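Sorters wanted for table tasks at Flallari, Cinditbridge

Part-time, paid by the session, start in October

Flallari is looking for people who like to work calmly with their hands. We run a small workshop in Cinditbridge where we prepare and test sorting activities: sets of toy food, baskets and labels which later go to kindergartens, language classes and day centers for older people. Before a set leaves our house, we want it to be played through many times by many different persons. For this we need you.

You do not need any diploma. You also do not need experience with children or with teaching. What we need is patience, clean hands and the willingness to do a simple thing again with the same attention as the first time.

What the work is

You sit or stand at a table. On the table are baskets and a number of toy items. Each basket has a word which says what belongs in it. You take the items one after another and put them into the correct basket. Then you bring everything back to the start, in a new arrangement, and begin again. After each block you fill in a short sheet: which items were easy to take, which ones rolled away, where you hesitated, which word was hard to read.

It sounds very easy, and in the first ten minutes it is easy. Later the small questions come. Is a tomato a fruit or a vegetable? What does one do with a toy that has lost its paint and could be a peach and could also be an apple? Is it more comfortable when the basket stands with the short side to you or with the long side? We have our own opinions about this, but they are the opinions of people who have looked at these toys for too long. Please write down what you think, also when you think that the activity is boring in one place. Such remarks are very useful to us.

The current series has the name Skirnunus. It is made for beginners in English and uses only short everyday words. In this series we write the words by hand directly at the place where the basket stands, so that they can be changed quickly between two rounds. When a word proves to be good, it will later be printed.

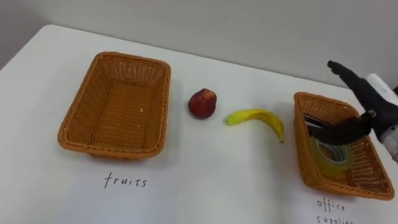
A task with fruits and office supplies during sorting: the word "fruits" is written on the white surface below the left basket, and the two toy fruits still have to go in.

A normal session takes 2 hours with one break in the middle. You can drink tea or coffee in the kitchen, but please not at the tables, because the woven baskets are difficult to clean. In one session you will usually work with one kind of task only, for example only fruits, or fruits together with a second group. We change the tasks from session to session, and we try to give every person a mixture over the month.

Your duties

— Sorting the items according to the words, at your own natural speed. It is not a competition and we do not measure who is the fastest.

— Laying out the items again for each new round. They should lie a little differently every time: sometimes near the basket, sometimes far, sometimes turned to the other side.

— Keeping the table and the baskets free of crumbs, dust and threads. There is a soft brush in the drawer.

— Writing the labels. We ask for lowercase letters, thin pen, good space between the letters. If your handwriting is not so nice, tell us, and another person in the session will write them.

— Filling in the sheet after each block. Keywords are enough. Full sentences are welcome, but mistakes in grammar are no problem for us, as you can maybe notice in this advertisement.

— Counting the set at the end and putting it back in its box. A missing piece should be written on the lid.

Who can apply

You should be at least 18 years old and be able to read simple English words without help. It is not necessary that English is your first language. For the Skirnunus series we are especially happy about people who learn English now or have learned it as adults. They see problems which we do not see anymore.

You should be able to use one or both hands for light objects. The items weigh almost nothing. The tables can be used standing or on a chair, and one of them can be set lower for a wheelchair. The entrance has no steps. The toilet on the same floor is accessible.

If you have difficulty to distinguish some colors, you can apply too. Please mention it in your letter. We would like to know if the task can be solved by shape and word alone, and for this we would give you certain sets on purpose.

We also take both left-handed and right-handed persons. In the last series nearly all participants were right-handed, and afterwards a day center wrote to us that the layout was tiring for its left-handed visitors. They were right, and we had to change it.

What we offer

The payment is $200 for a package of four sessions, paid at the end of the month by bank transfer. If you must stop earlier, you receive the part for the sessions you have completed. The introduction, where we explain the tables and the sheet, is counted as a session and is paid in the same way.

You can choose morning or late afternoon. The morning group starts at 9:30 and the late afternoon group at 4:00. We ask you to stay in one group during the month, so that the sheets can be compared. After October it is possible to continue with another package, if there is work and if both sides are satisfied.

We are a small team and the atmosphere is quiet. Some people like music during the work and some do not, therefore we leave it off in the room. You may use your own headphones, but with one ear free, please.

What we cannot offer is a full-time position. From time to time we are asked about it, so we prefer to say it clearly. It is also not possible to do the sorting from home. We have tried this with a few families, and the boxes came back with pieces from other toys inside.

The place

The workshop is in the Buschmann building in Cinditbridge, room 101, on the ground floor. From the parking lot you take the side door and follow the corridor to the end. The main door on the street side belongs to the other tenants and is often locked in the afternoon. Bicycles can stand in the yard under the roof.

Please do not wear long loose sleeves or many bracelets to the sessions. They pull small things from the table, and afterwards everyone is looking under the shelves. An apron is available, but you do not have to wear one.

How to apply

Write us a short letter or bring it personally to room 101 on a morning. One page is more than enough. We would like to read:

— your name and how we can reach you

— if you prefer the morning group or the late afternoon group

— which languages you speak at home

— if you are left-handed or right-handed

— something you sort or put in order in your daily life, and how you do it (the kitchen, a tool box, buttons, the shopping, whatever you like)

The last point is not a test and there is no correct answer. We ask it since we started, and it helps us to imagine how you will get along with the work. One applicant has described to us over a full page how she arranges the freezer. She is now in her third package.

We do not need a photo, a résumé or certificates. Please write "Table tasks" on the envelope so that it does not land with the orders for the shop.

Applications are read in the order in which they arrive. We answer everybody, also when the groups are already full, but it can take two weeks. When you are invited, you will come first for the introduction, and after this you can decide in peace if you want to take the whole package.

Flallari — table tasks and learning sets
Buschmann building, room 101, Cinditbridge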